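Otmont abre inscrições para oficinas de ciências destinadas a alunos do ensino básico

14 de junho de 2020

A Câmara Municipal de Otmont aprovou o regulamento do novo programa de oficinas de ciências, dirigido aos alunos das escolas públicas do concelho. A primeira edição disporá de 40 vagas, atribuídas por ordem de inscrição.

As sessões serão dedicadas à química elementar, com conteúdos sobre soluções, misturas e corantes alimentares. O programa foi elaborado pela Associação Gunovura, entidade que assegura também a formação dos monitores.

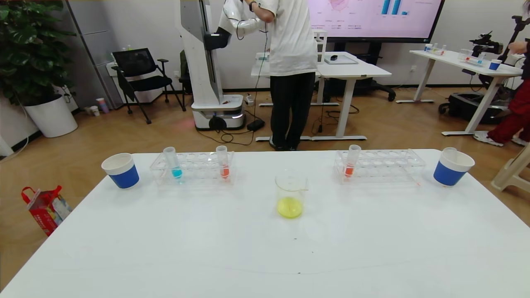

Tubos de ensaio e copo de vidro com líquidos coloridos.

Segundo Lorne Beaulieu, coordenador pedagógico da associação, os conteúdos foram revistos em maio, após consulta aos docentes das escolas participantes. «Pretendemos que os alunos aprendam a registar o que observam e a discutir os resultados em grupo», declarou.

A autarquia comparticipará a aquisição de material com 1578 euros. O transporte dos alunos residentes na freguesia de Modasov será gratuito, mediante pedido apresentado no ato da inscrição.

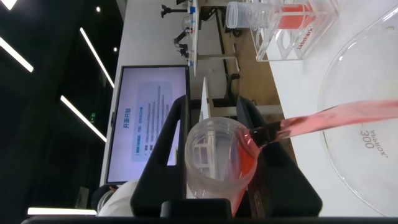

Líquido avermelhado vertido de um copo de plástico, junto a um balão de vidro.

O regulamento prevê ainda um seguro de acidentes pessoais para todos os participantes. Os encarregados de educação deverão entregar a autorização assinada na secretaria da respetiva escola.

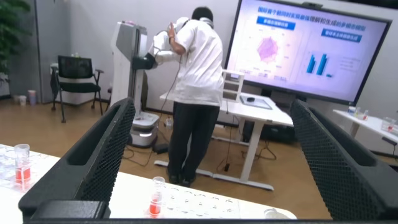 Copos de plástico com líquido laranja-avermelhado sobre uma mesa branca.

O calendário das sessões será afixado nas escolas e publicado no boletim municipal. As candidaturas que excedam o número de vagas transitam para a edição seguinte.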